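검색어를 입력하세요 검색 닫기
본 사이트는 이용 편의를 위해 쿠키를 사용합니다. 계속 이용하시면 쿠키 사용에 동의하는 것으로 간주합니다. 동의 | 설정

공용 세탁실 드럼세탁기의 도어 글라스, 고무 패킹, 드럼 내부 청소 절차

본 문서는 전면 투입식 드럼세탁기의 투입구 주변을 청소하는 순서를 정리한 것이다. 대상 부위는 도어 글라스, 도어 링, 힌지, 고무 패킹, 드럼 내벽이다. 세제함과 배수 필터는 별도 문서에서 다룬다. 모델마다 부품 형상이 다르므로 제조사 설명서와 내용이 충돌하면 설명서를 우선한다.

1. 준비물

극세사 천 2장, 부드러운 칫솔, 중성세제, 미지근한 물 한 대야, 면봉, 마른 수건. 염소계 표백제와 산성 세정제는 동시에 꺼내 놓지 않는다. 두 약제가 섞이면 유독 가스가 발생한다. 연마제가 든 크림 세제, 철 수세미, 금속 스크레이퍼도 사용하지 않는다.

2. 작업 전 확인

전원을 끄고 플러그를 뽑는다. 직전에 고온 코스를 돌렸다면 글라스와 드럼이 식을 때까지 기다린다. 도어 잠금이 풀리지 않으면 손잡이를 억지로 당기지 말고 잔수 여부를 먼저 점검한다. 급수 밸브는 잠가 둔다.

도어는 힌지가 허용하는 범위까지 완전히 연다. 반쯤 연 상태에서는 패킹의 힌지 쪽 주름에 손이 들어가지 않는다. 열린 도어에 체중을 싣거나 젖은 빨래를 걸쳐 두면 힌지가 처져 닫힘 불량의 원인이 된다.

드럼 바닥에 남은 천이나 양말을 꺼낸다. 어두운 색 세탁물은 드럼 안에서 잘 보이지 않으므로 손으로 바닥과 리프터(드럼 안쪽의 돌출부) 뒤쪽을 한 번 훑는다.

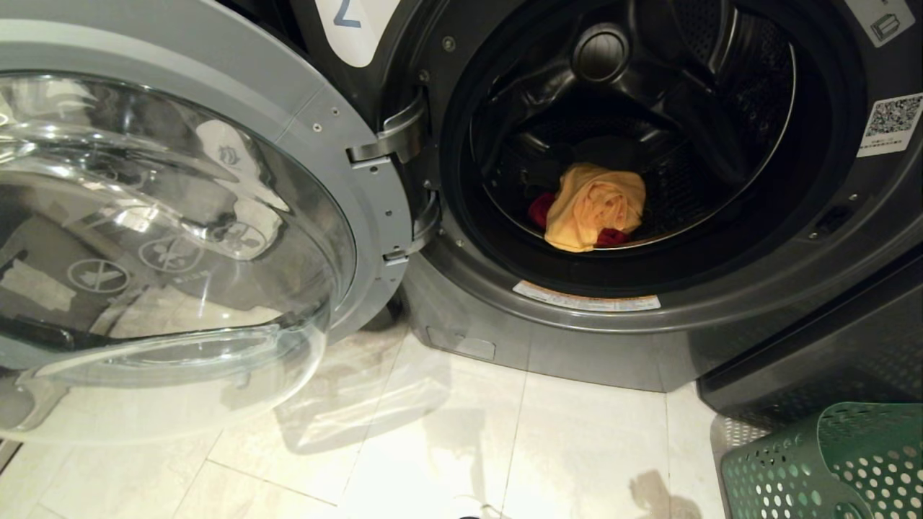
글 Huệ Triệu | 감수 Poul Riis | 2026. 2. 23.

2호기는 문을 연 상태에서 글라스의 볼록한 면과 투입구 안쪽이 한 번에 드러난다. 드럼 안의 노란 천부터 꺼내고 다음 순서로 진행한다.

3. 도어 글라스

글라스에 인쇄된 그림 표시와 작은 글자는 문지르면 지워질 수 있다. 해당 부위는 물을 적신 천으로 가볍게 눌러 닦고, 나머지 면은 중성세제를 묻힌 천으로 위에서 아래로 닦는다. 곡면 아래쪽에는 세제 막이 띠 모양으로 굳기 쉽다. 굳은 막은 젖은 천을 5분간 붙여 불린 뒤 닦아낸다. 손톱으로 긁지 않는다.

글라스와 도어 링이 만나는 경계에는 면봉을 쓴다. 링에 있는 나사와 구멍 주변은 천을 꼭 짜서 닦고, 구멍 안으로 물을 흘려 넣지 않는다. 나사는 청소 목적으로 풀 필요가 없다.

4. 힌지

크롬 광택 힌지는 마른 천으로 닦는다. 얼룩이 있으면 물만 살짝 묻혀 닦고 즉시 건조한다. 윤활유를 뿌리면 보풀이 달라붙고, 기름이 패킹으로 흘러 고무를 상하게 한다. 도어를 천천히 여닫아 걸림이나 유격이 느껴지면 청소를 중단하고 관리 담당에게 알린다. 세탁실 담당은 Shirley Hiebert, 내선 11번이다.

5. 고무 패킹

패킹 안쪽 주름을 손가락으로 벌려 가며 한 바퀴 닦는다. 시작점은 12시 방향으로 잡고, 6시 방향에서 천을 헹군 다음 나머지 반을 마친다. 머리핀, 동전, 머리카락은 대부분 6시 방향 주름에 모인다. 찢김이나 갈라짐이 보이면 위치를 기록한다. 패킹을 본체에서 당겨 빼지 않는다.

검은 고무에서는 곰팡이 얼룩이 눈에 잘 띄지 않는다. 흰 천으로 주름 안을 문질러 검은 점이 묻어 나오는지 확인하는 편이 정확하다.

6. 드럼 내벽

타공된 내벽은 천으로 원주 방향을 따라 닦는다. 구멍에 솔 끝을 밀어 넣지 않는다. 드럼을 손으로 조금씩 돌려 가며 리프터의 양쪽 밑변을 칫솔로 닦고, 마지막으로 안쪽 중앙부를 닦는다. 붉은 얼룩은 드럼 자체의 녹이 아니라 방치된 금속 조각에서 옮은 것일 수 있으므로 먼저 이물질을 찾는다.

손 청소 후 급수 밸브를 열고 플러그를 연결한 다음, 빈 드럼으로 통세척 코스를 1회 실행한다. Hanov 세정제를 쓰는 경우 포장에 적힌 양을 지키고 일반 세제를 추가하지 않는다.

7. 건조 및 기록

코스가 끝나면 글라스와 패킹의 물기를 마른 수건으로 닦고 도어를 열어 둔다. 어린이나 반려동물이 드나드는 장소에서는 출입을 통제한 상태에서만 열어 둔다. 점검표에는 기기 번호, 작업자, 패킹 상태, 통세척 실행 여부를 적는다. 기기 번호 라벨이 떨어졌거나 숫자가 흐려졌으면 다시 붙인다.

개정 내용: 지난 11월판에 있던 힌지 윤활 항목은 Yoshinori Kobori의 의견에 따라 삭제했다. 4항을 참조할 것.

새 글을 이메일로 받아 보세요. 이메일 주소 입력 구독하기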